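How to Run a Hands-On Gripper Table at Your Open Day

By Océane Lévesque
Jul 11, 2021

When we first let visitors try the hand-held gripper at the Stustmont open day, I was so nervous about it that I wrote myself four pages of notes, and most of what follows comes from those pages (with the coffee stains left out). The bowl is still my favorite thing to start people on, picked up by the rim with one blue pad on the inside and one on the outside.
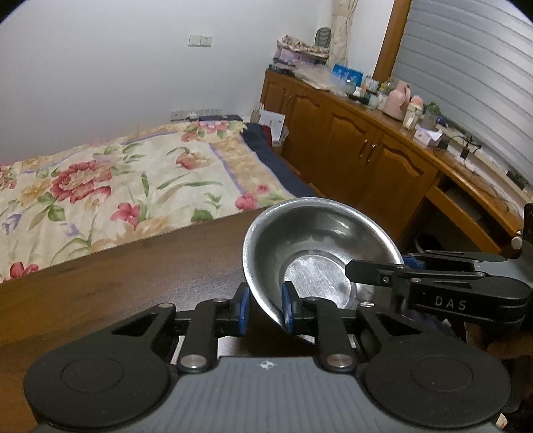 What to set out

You don't need much. One gripper per table is plenty, plus a spare battery pack, a soft cloth, and a short row of household things to pick up. We use a metal bowl, a sponge, a wooden spoon and a rolled pair of socks. Leave glass at home, please! Wakana Kubo brought her own teacups one year and I couldn't watch.

Keep a 300 gram limit on anything a child will lift. Grown-ups can go up to 610 grams, though their wrists start to complain well before the tool does.

Showing the rim grasp

1. Let the visitor hold the gripper with nothing in it first, and open and close the jaws a few times. People want to rush this part, and you should let them giggle and squeeze the air for a bit.

2. Ask them to line the jaws up so that the rim will pass between the two pads. Most beginners go for the whole bowl, as if they were picking up an orange, and the jaws simply don't open that wide.

3. Close slowly until both pads touch. With a shiny bowl it helps to look at the pads and ignore the reflections – I still get fooled by them myself.

4. Lift one side of the bowl a little, pause, and set it back down. A full lift can wait for the second try.

5. Swap hands and do it again. Lautaro Cisternas likes to have left-handers go first at his table in Paredes, and they do seem to enjoy that.

If the bowl keeps slipping

Wipe the pads with the cloth, then wipe the rim. Sunscreen is the usual culprit in summer, and we had a whole afternoon of it in May. If that doesn't help, have the visitor move the grip a finger's width further down the side of the bowl.

Keeping the line moving

Give each person 200 seconds. It sounds stingy, but it is longer than you'd think, and anybody who wants another turn can go around to the back of the line. For school groups I stop at 17 children per table and send the rest over to the talk, then trade them when the talk is over. Bring water for whoever is doing the explaining, and a chair too.

Contact: Stustmont Open Day Team | © 2021 | Back to top

12 shares | 3 comments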